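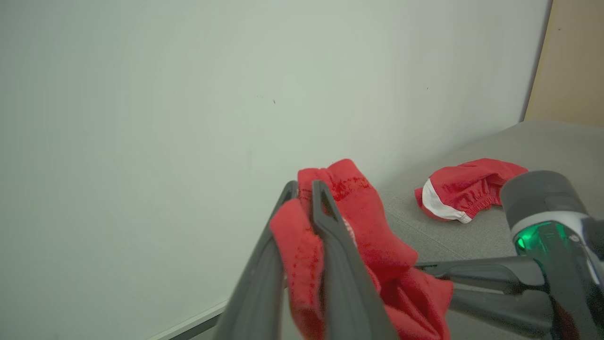 Ticket 632: quest turn-in stuck, character won't load past Pitisbridge

Right, opening this one again because it came back last night, and I'd been so sure we'd got rid of it! I play a herbalist called Drolard (level 33, mostly solo) and I've been working through the ferry quests out of Skindcombe. I handed in the last one, the reward window popped up, I clicked the boots, and then the loading bar crept up to the end and sat there. I could still hear the river and the gulls, and guild chat was scrolling along merrily, but no world.

Things I tried, in order:

- Logged out and back in. Same stuck bar.
- Logged in on my bank alt. Loads fine, even standing on the same bridge.
- Turned off every add-on and cleared the cache folder. No change, and I lost all my map pins, which I'm still cross about.
- Ran the repair tool. It replaced 125 files and then told me everything was fine. It wasn't.
- Asked Jiahui Meng from my guild to summon me out. She got the "player is busy" message every time.

Update: Pavithra Bhat on the support desk moved Drolard to the inn at Skindcombe and I got in straight away. Boots in the bag, quest gone from the log, lovely. Then I rode back over the bridge (silly me) and it stuck again at the very same spot.

Update 2: Pavithra asked me to send the error log, and it stops at line 369 on both tries, something to do with the ferryman's second dialogue. She's moved me again and reset that one quest by hand. I've now been across four times on the horse and once on foot, with no sticking. I'm leaving the ticket open until I've done the night version of the run, as that's where it first went wrong back in September.

Comments

Giáp: Same thing here on my hunter. Did you get to keep the boots after the reset?

Drolard: Yes, still got them! I had to redo the talking bit with the ferryman though.

Jiahui Meng: You still owe me for all those summoning stones.

Giáp: Put my own ticket in, will mention line 369. Cheers.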